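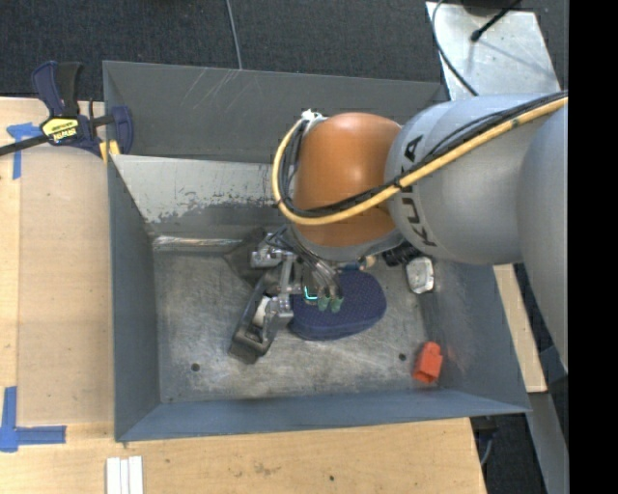 Navy blue, dotted and rounded, in one of the deep grey metal bins at Stisow.

The joy of the mixed bin

I have been to smart vintage fairs where every jug has its own little spotlight, and I have enjoyed them. But if you gave me a free morning and a thermos I would go straight back to Vemier, take the 142 bus to the end of the line and spend it looking into the bins at Stisow.

Stisow deals in mixed goods. House clearances, unsold stock, the back rooms of shops that have shut, all of it comes in together and goes into open-topped bins, soft things on hard things, large on small. Sorting happens later. For anyone who loves objects, the stage before the sorting is the best bit, when a bath mat can still be lying across a set of cake tins and you haven't the faintest idea what either of them is worth.

What gets me every time is how little you need to see. A rounded edge in navy blue, with a fine dotted surface that looks like cloth, and I'm off. A cushion? A padded case? The top of a footstool? Beside it there's something beige poking out and a bit of something black and ribbed, and now I have three guesses to make and I want to be right about all of them (I never am). I once spent ten minutes convinced I was looking at the handle of a very good umbrella. It was a bicycle pump, and I bought it anyway, and it's excellent.

The bins are part of the pleasure. Shallow trays show you everything at once and you're finished in a minute. A deep bin makes you work. You lean, you tilt your head, you walk to the other side and the whole heap changes colour. Grey metal is a wonderfully plain background too. Against it a cheap red colander looks like treasure, and dark blues, which vanish completely on a crowded shelf, suddenly have a shape.

The regulars have their own methods. Some go by colour. One couple I got talking to look only for texture, quilting and ribbing and basketwork, and their flat must be heaven to walk round in socks. A retired upholsterer told me to look at the sides of a thing before the top: the top gets the sun and the tea stains, and the side tells you what the fabric was like when it was new. I've followed that advice ever since and it has saved me from at least two terrible pouffes.

Later in the day the sorted goods go across the yard to Fatska, the sale hall, where they're set out on long tables by type. It's a good hall, light and noisy, and it opens at ten. Kitchen things are nearest the door and the textiles run along the back wall. Most small pieces were under 40 when I visited in June, and I came away with a wool blanket, a tin for string and a lampshade I had no lamp for. I have the lamp now.

Even so, I noticed how differently people shop there. At the tables they pick up a thing, turn it over, look for a chip and put it back. Over the bins they were pointing and laughing and calling one another across. Strangers argued with me about whether something was a hat.

If you're going, wear sleeves you can push up and take two bags, one of them soft. Carry a tape measure. Don't bring a list! I tried it with "brass hooks, four" written on the back of an envelope, and I walked past a beautiful enamel bread bin because it wasn't a hook. It was gone when I went back, and I still think about its lid.

Afterwards, cross the road to Kocabaş for lentil soup and the flat bread with sesame on top. The tables are small and everybody puts their finds on them, so you'll be eating round somebody's carriage clock. Ask what they paid. They're longing to tell you.

The last bus back to the centre leaves at twenty past six and it fills up fast, particularly if there's furniture.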